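Bisavska saca a la venta su kit de pinza de mano (y ya he podido trastear con él)

18 de enero

Os debía esta noticia desde antes de Reyes, así que voy al grano: Bisavska ya acepta pedidos de Neta, su kit de pinza de mano para grabar demostraciones, y los primeros envíos salen a finales de mes. Los que seguís este blog sabéis que llevo tiempo dando la lata con lo caro que sale enseñarle a un brazo robótico a hacer cualquier tontería de cocina. La idea de Neta es que cojas la pinza, hagas la tarea tú misma y te lleves la grabación a casa para entrenar lo que quieras, sin tener el brazo delante. No son los primeros en hacerlo, claro, pero sí los primeros que me contestan los correos en el mismo día.

La caja trae la pinza, dos juegos de almohadillas de recambio, el soporte de la cámara, un rollo de cinta y un manual de 40 páginas que, de momento, solo está en inglés y en turco. El español está prometido. Se lo pregunté a Oğuzhan Yaman, que lleva el producto, y me dijo que la traducción la tiene Esperanza Nieto casi lista y que se podrá descargar sin pagar nada más. Lo apunto aquí para que luego no se les olvide.

Del precio no puedo decir gran cosa porque depende de si lo compras suelto o con el programa de etiquetado, y la tarifa para centros de formación se pide aparte. Lo que sí me confirmaron es que hay un descuento del 20 % para quien encargue antes de que acabe enero, y que tienes 30 días para devolverlo si no te convence. La distribución aquí la lleva Gresby, los mismos de las mesas regulables, y el servicio técnico lo hace Ibarra, que para mí es una tranquilidad porque ya me arreglaron otra cosa en su día y se portaron de maravilla (¡hola, Florencio!).

Ahora, mis impresiones, que son de una tarde y valen lo que valen. Me dejaron probarlo con recipientes de cocina, y me pareció una elección con bastante mala leche: plástico transparente, tapas que brillan, bordes redondeados y todo encima de una mesa blanca. Si alguna vez habéis intentado que un programa distinga un táper transparente de la superficie que tiene debajo, ya me entendéis. La pinza pesa menos de lo que esperaba y el gatillo tiene un recorrido largo, que a mí me gusta, aunque Tracey Cropper, que probaba conmigo, lo prefería más corto y se pasó la tarde protestando. Se puede regular con una llave allen, nos enteramos al final.

Lo que más me costó fue el ritmo. Tiendes a ir a tu velocidad normal, la de recoger la cocina con prisa, y luego ves las imágenes y hay barrido por todas partes. Hay que frenar un poco la muñeca y acercarse con los dedos ya abiertos. A la media hora me salía bastante mejor, o eso quiero creer.

Tapas verdes, tapas claras y los dos dedos de la pinza:
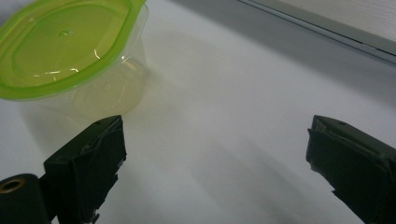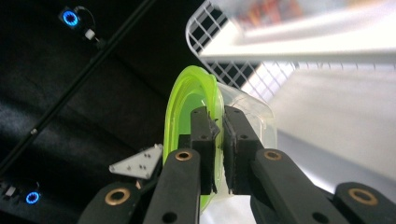
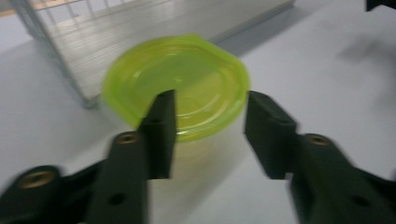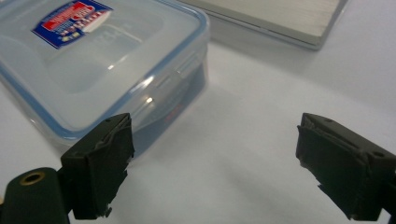
En cuanto al programa que acompaña al kit, lo he visto poco y no quiero mojarme demasiado. Las grabaciones se pasan al portátil por cable, las recortas en una línea de tiempo y marcas dónde empieza y dónde acaba cada intento. Funciona, pero los menús están metidos unos dentro de otros y tardé un buen rato en encontrar cómo borrar una toma mala. Oğuzhan tomó nota (le vi escribirlo, eh) y dice que va en la próxima actualización. Tampoco me gustó que la versión básica limite cada sesión a 60 minutos; para un taller con alumnos se queda corta enseguida.

¿Lo compraría? Para un aula o un laboratorio pequeño, sí, sobre todo con el descuento. Para casa me lo pensaría más, aunque conozco a más de uno que ya está buscando excusa. Las almohadillas son consumible, así que preguntad por el precio del recambio antes de firmar nada, que a mí todavía no me lo han sabido decir.

Teodora Jurić, de la parte de formación, va a dar una sesión abierta por internet antes de que termine el mes para enseñar el montaje desde cero. Hay que apuntarse en la web de Gresby y las plazas van por orden de llegada. Yo ya tengo la mía y pienso preguntar por lo de los menús otra vez. Si queréis que le pregunte algo de vuestra parte, dejádmelo en los comentarios y me lo llevo apuntado.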